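12/18/23

Wuvach lies at the far end of a single-track road, eight miles beyond the last filling station, and the church stands on the slope above it. I went up in November with Zuzana Čierny, who had arranged the key, and Iason Gkikas, who wanted to look at the roof timbers.

The church is dedicated to St Nicholas. The nave and the base of the tower are the oldest parts, with thick rubble walls and two very small round-headed windows on the north side. The chancel was rebuilt longer and higher in the 14th century, and the join shows clearly on the outside, where the new masonry cuts across a blocked doorway. The upper stage of the tower is brick and much later.

You go in by the south porch. Mind the step down, which is deeper than it looks. The door is plain oak with long strap hinges, and on the left jamb are several scratched crosses and a mass dial that must have been moved from somewhere else, as it gets no sun under the porch roof.

Inside, the best thing is the wall painting on the north side of the nave. It was limewashed over and came to light when a damp patch was being treated. The subject is St Christopher, and he survives from the knees to the shoulders, with fish around his legs and a small figure on the bank holding a lantern. The colours are mostly red and yellow ochre. The head was lost when a gallery was put in. The gallery has gone too, but its sawn-off beam ends are still in the wall.

The font is a plain tub of local stone with a lead lining and a modern lid. In the chancel there is a double piscina, and a tomb recess with no tomb in it. The glass is clear throughout, except for some fragments gathered into the east window: part of a wing, a hand and some border pieces with oak leaves.

Iason found carpenters' marks on most of the nave trusses. They run in order from the west until the fourth truss, which is numbered six. He thinks it was put back in the wrong place after a repair.
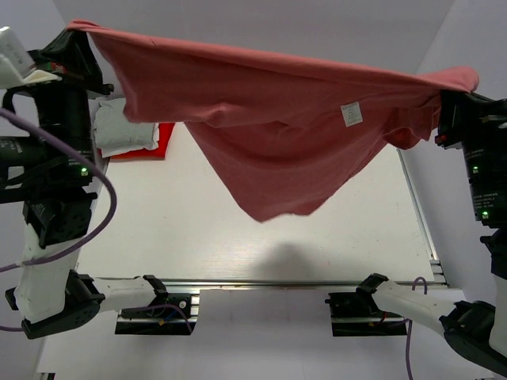
The tower stair is narrow and has a rope for a handrail. There are two bells, hung for swinging, and neither has an inscription. From the louvres on the south side you can see down to the river and the old mill at Danko.

The churchyard has a good row of chest tombs near the porch. The path round the east end was slippery with leaves, and the lower gate was tied up with wire, so we came back the way we had gone in.

The church is kept locked. The key is held at the house opposite the lychgate, and it is best to ring first. There is room for three cars on the verge, no toilet, and no lighting in the tower, so take a torch.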